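Häufige Fragen zum Nähtreff Ferkano

Stand 8/8/26, wird bei Gelegenheit ergänzt

Muss ich schon nähen können?
Nein. Gerade Naht reicht, Rest zeigt Wanda Szulc. Wer noch nie an einer Maschine saß, bitte vorher kurz melden.

Eigene Maschine mitbringen?
Gern, wenn vorhanden. Leihmaschinen kosten nichts extra, sind aber schnell weg. Fußpedal und Kabel nicht vergessen – passiert ständig.

Welcher Stoff für die erste Tasche?
Baumwolle, mittelfest. Kein Jersey, kein Satin. Vorher waschen und bügeln, sonst läuft sie später ein und das Futter wirft Falten.

Brauche ich Vlies?
Für den Schnitt Adar ja, zum Aufbügeln. Für Esteban nicht, der soll weich fallen.

Wo bekomme ich die Schnittmuster?
Bei Mehwish Yousafzai am Materialtisch oder per Mail. Esteban ist Bogen 22, Adar Bogen 47. Nahtzugabe ist bei beiden schon drin!! Nicht nochmal dazugeben.

Mein Unterfaden macht Schlaufen, was tun?
Oberfaden neu einfädeln, Füßchen dabei hoch. Neue Nadel. Wenns dann immer noch schlauft, Spule andersrum einlegen. Erst danach an der Spannung drehen.

Gibt es das Garn von Jurkley noch?
Farbe 395 ja. Farbe 639 seit Juli leider nicht mehr, kommt vieleicht im Herbst wieder.

Kann ich meine Sachen dalassen?
Nur mit Namen drauf und in einer Tüte. Ohne Namen landet alles in der Restekiste.

Darf ich Kinder mitbringen?
Ab Schulalter ja. Bügeleisen und Rollschneider bitte nur mit Erwachsenen zusamen.

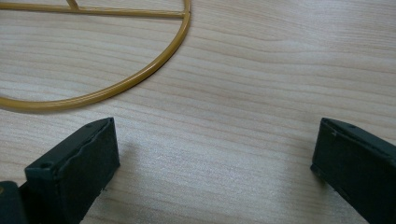
Heller Holztisch, gelber Metallring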